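The Second Life of the Work Shirt

2024-10-29

The sorting hall at Grundero opens before it is light. By then the first truck is already backed up to the door, and the bags are coming off it in the order they were loaded, which is no order at all. Coats are tied up with bath towels. A wedding suit comes out of the same sack as a set of curtains.

Grundero is a used clothing dealer on the edge of Plakirside, a river town that used to make cloth and now mostly handles it after other people are done with it. The last mill closed long ago. The buildings stayed, and so did the loading docks and a good number of people who could tell a cotton from a blend by rubbing it between two fingers. When the price of secondhand clothing began to climb, the town was better prepared for it than most.

Shirts are the backbone of the trade. Coats bring more money per piece, but they are heavy and seasonal and take up the racks. Dresses depend on taste. A plain shirt with a sound collar will sell in any month, in nearly any size, to someone who needs one for work. In September, the busiest month of the year, the hall put 2,398 shirts through grading and sent a little over half of them back into shops.

Grading is quick. A sorter looks at the collar first, then the cuffs, then under the arms, and then holds the back panel up to the light. A worn collar fold sends a dress shirt down a grade at once. Missing buttons do not, because buttons are cheap and the hall keeps drawers of them. Stains are judged by where they are. A mark below the waist will be tucked in, and many buyers will accept it at a lower price.

Jersey is harder to judge than woven cotton. It can look fine on the table and still have lost its shape, so the sorters pull gently at the neck and watch how it comes back. A twisted side seam is the other thing they look for. Once a seam has started to wander toward the front of the body, no amount of pressing will move it back for long.

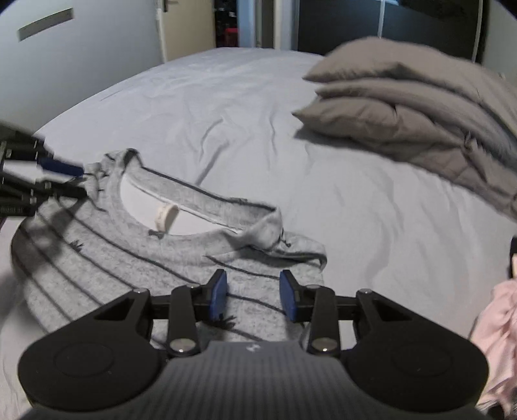 The price of all this is set by weight at one end and by the piece at the other. Grundero buys in bulk from charities and from cleanout firms, and sells on to shops that want their stock already sorted. The margin sits in between, and it is thin. Wages are the largest cost, followed by the rent on the hall and then fuel. A bad load, damp or full of worn bedding, can wipe out what a good one earned.

Across the river, a shop called Floritz takes a share of the best shirts each week. It has a narrow front and a long back room with 3 sewing machines in it, and most of what makes the shop worth visiting happens in that room. Collars are unpicked, turned over and sewn back with the unworn side out. This was ordinary household work a few generations ago. Now people drive in from other towns to have it done – and they pay $35 for it, often more than the shirt cost them.

The turning takes patience more than skill. The old stitches have to come out without nicking the cloth, and the collar stand has to be marked so that it goes back dead center. Patterned shirts are the slow ones. Stripes that met at the collar points before will often miss each other once the piece is flipped, and some customers mind that and some don't.

What can't be sold or mended goes to Sutter, a cutting shop two streets down, where it becomes wiping rags. Buttons and zippers come off first. Cotton is kept apart from everything else, since machine shops want a rag that soaks up oil. The finished rags are pressed into bales and most are bought by garages. Roughly 200 bales leave the yard in a good month.

The part that Plakirside has not solved is the cheap end. Thin polyester tops arrive in greater numbers every year, often hardly worn, and they fail at every step. They are too flimsy to resell for much, they are not worth a tailor's time, and they make poor rags. For now they are bundled and shipped out at a loss. The hall has begun turning down loads that hold too many of them, and the cleanout firms have complained.

At Floritz the waiting list for collars runs into the new year. A sign by the register asks customers to wash and iron their shirts before bringing them in, and to leave the spare buttons in the pocket.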